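Small practice applying for a panel of accounting suppliers: worth the bother?
Posted August 2024 by ledgerandlace, Small Practice Forum

ledgerandlace wrote:
Hello all, long-time reader and occasional poster. We're a bookkeeping and BAS practice, four of us counting me, and the Sultenari regional council has opened applications for its financial services panel. They want suppliers they can call on for reconciliations, grant acquittals, a bit of payroll review and what they call "budget monitoring support", which I take to mean sitting beside someone while they find out where the money went. I've downloaded the pack and it runs to 63 pages, and I've now read it twice with a highlighter and a packet of ginger biscuits. My trouble is that being on the panel doesn't promise a single hour of work. You get appointed, and then they may or may not ask you to quote. Has anyone our size done this and been glad of it?

quarterly_quoll wrote:
Welcome to the deep end! We went on a similar panel through the Holmgren water authority and I'd do it again tomorrow. The first six months were dead quiet and I was quite cross about it, I'll admit, after all those evenings. Then one of their own finance people went on leave and we had steady work right through to the end of January. The application itself is the worst of it. Once you've written a decent methodology and tidied up your insurance certificates, you can use most of it again elsewhere. 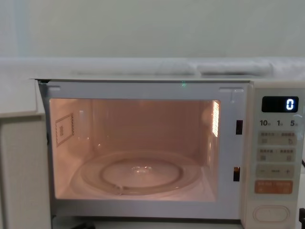

The one thing I'd tell my younger self is to read the pricing schedule before anything else. Ours asked for a ceiling rate for each level of staff, and that ceiling stayed put for the whole term. I'd put in our ordinary rates without allowing for wages going up, and by the second year we were doing senior reviews for rather less than I'd have liked.

tealeaves_and_tax wrote:
I'm going to be the wet blanket, sorry, and I do mean it kindly. We've been on two panels and earned next to nothing from either. The work orders went out to everybody in the category at once, the response time was short, and the larger firms had a person whose whole job was answering them. Curine took nearly all of it, and fair play to them, they were quick and they were organised. I was answering on a Sunday night with the washing on. If the four of you are already stretched, I'd put those hours into the clients you have.

quarterly_quoll wrote:
I don't think that's the panel's fault though, is it? If the quotes take you a whole Sunday, something in the template wants fixing. Ours takes less than an hour now. I agree it depends on how the buyer shares the work around, and some of them only ever ring the same firm.

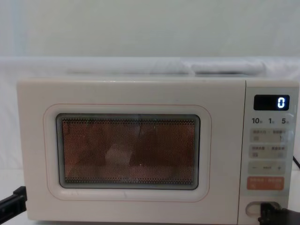
So ask them! There's nearly always a question period, and "how will work be allocated among panel members" is a perfectly polite thing to ask. The answer normally gets published to every applicant, so you needn't worry about looking green. If they say rotation, lovely. If they say it's at the manager's discretion, you might want tealeaves' advice over mine.

ledgerandlace wrote:
Thank you both, this is just the sort of argument I was hoping for. I hadn't clocked the ceiling rate at all and have gone back to look, and yes, there it is in the returnable schedules, fixed for the first term. I'll send in the question about allocation this week. One other wrinkle: they want us to show experience with Flodisum for the grant reporting. Two of us have used it on client files, but only for small community groups. Would you claim that, or does it look thin?

tealeaves_and_tax wrote:
Claim it, by all means, and say exactly what it was. Assessors read a lot of puffed-up waffle and a plain paragraph on a real acquittal, with a referee who'll pick up the phone, goes a long way. I still think you'll be busier than you are paid, but I'd be pleased to be wrong. 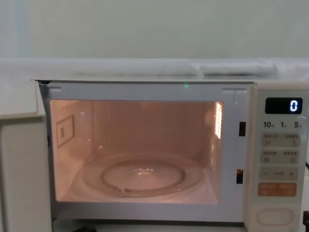 Update on the allocation question

ledgerandlace wrote:
The answer came back and it's a bit of each. Smaller jobs go by rotation within the category, and larger ones are quoted by at least three panel members. We're going to apply for the reconciliation and acquittal categories and leave the payroll review alone, as it asks for a level of professional indemnity cover we don't carry and our broker's price for the extra made me put the kettle on. I've built a small rise into the rates too. Will report back when we hear.

Comments

mallee_books: Check whether your cover has to be in place when you apply or only on appointment. Ours was on appointment, and it saved us paying a premium for nothing.

sundrydebtor: We share a panel spot with another small practice as a joint bid. More paperwork at the start, but one of us is always free to answer a work order.

pettycashpat: I'm with tealeaves. Two years, one job, and they paid late.

Related threads
Setting a ceiling rate when wages keep moving
Joint bids between small practices
Referees for government work: how many is enough?
Keeping insurance certificates in order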